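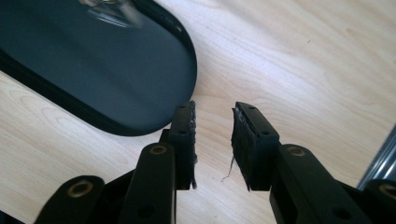
Última modificación de la página: 3 de noviembre de 2018

Buscar en este sitio Buscar

Trabajo de proyecto - Ruido y comedor escolar
Grupo 2. Asignatura: Proyecto integrado

1. De qué va

Queríamos medir el ruido del comedor. Idea sencilla: los de primero se quejan de que no se oye nada, los mayores dicen que siempre ha sido así. Nadie lo había medido en serio. Empezamos en septiembre, con el curso recién abierto y los horarios todavía cambiando cada dos por tres, así que las primeras medidas casi no sirven (ver punto 4).

Pregunta del trabajo: ¿se puede bajar el ruido sin obras? Obras no hay dinero, eso ya nos lo dijeron el primer día.

2. El sitio

El comedor del edificio Bulmont. Techo alto, suelo de baldosa, una pared entera de cristal. Todo duro, todo rebota. Dos turnos de comida. El segundo es el peor con diferencia, entran los de secundaria a la vez y además coincide con la recogida de bandejas del primero.

El edificio Trila tiene otro comedor más pequeño, con techo de placas. Lo usamos para comparar. No es una comparación perfecta - menos gente, otra forma - pero es lo que había.

3. Material y método

- Sonómetro prestado por el departamento de física
- Cronómetro del móvil
- Hoja de cálculo, una pestaña por semana
- Encuesta en papel, una cara

Puntos de medida: puerta, centro, ventanal y zona de bandejas. En cada punto, el sonómetro a la altura de la cabeza de alguien sentado, lejos de la pared. Lectura, apuntar, siguiente. Al final juntamos 1208 lecturas válidas entre los dos comedores. Las que coincidieron con la megafonía las quitamos.

También grabamos a una compañera tocando el cello en el comedor vacío para oir la reverberación. Esto no estaba previsto en el plan pero sirvió bastante: en Bulmont la nota se queda colgando un buen rato, en Trila se corta enseguida. Los audios están en la carpeta compartida.

4. Problemas

La primera semana medimos con el sonómetro en la escala que no era. Todo fuera. Luego se acabó la pila a mitad del segundo turno y tampoco teníamos recambio. La encuesta tenía una pregunta mal hecha ("¿te molesta mucho o bastante?"), la profesora nos lo marcó y hubo que repetirla entera.

Otra cosa: cuando la gente ve el aparato, grita. A los pocos días se cansan y ya se puede medir normal.

5. Resultados

Lo más ruidoso no son las voces. Son las bandejas y las sillas. Los picos salen casi todos en la zona de recogida, y en el centro cuando se levanta una mesa entera de golpe. Nos sorprendió, en la encuesta casi todos habian puesto "la gente que grita".

El ventanal da peor que la puerta, seguramente por el cristal. En Trila los valores bajan en todos los puntos.

Prueba con fieltros: pusimos fieltro en las patas de las sillas de una zona. Se nota al arrastrar. El problema es que se despegan, al terminar la prueba faltaban bastantes.

6. Presupuesto

Pedimos precio a la casa Courtois para paneles colgados del techo: 3695 euros con montaje. Sin montaje, 3000, pero el centro no deja que lo monte cualquiera, asi que esa opción no vale. Los fieltros salen muchísimo más baratos. Cortinas gruesas para el ventanal, pendiente de precio - no contestaron a tiempo para la entrega.

7. Propuesta

Fieltros atornillados, no pegados. Mover la recogida de bandejas al pasillo. Separar los turnos un poco más para que no se pisen. Los paneles, si algún año hay dinero.

Falta por hacer: medir otra vez con la recogida en el pasillo, y pasar la encuesta también al personal de cocina, que son los que están allí los dos turnos completos.

Trabajos recientes
Riego del huerto con agua de lluvia
Cuánto papel gasta la secretaría
Plano de sombras del patio
Bicis y aparcamiento en la entrada norte

Contacto | © 2018 Proyectos de alumnado | Volver arriba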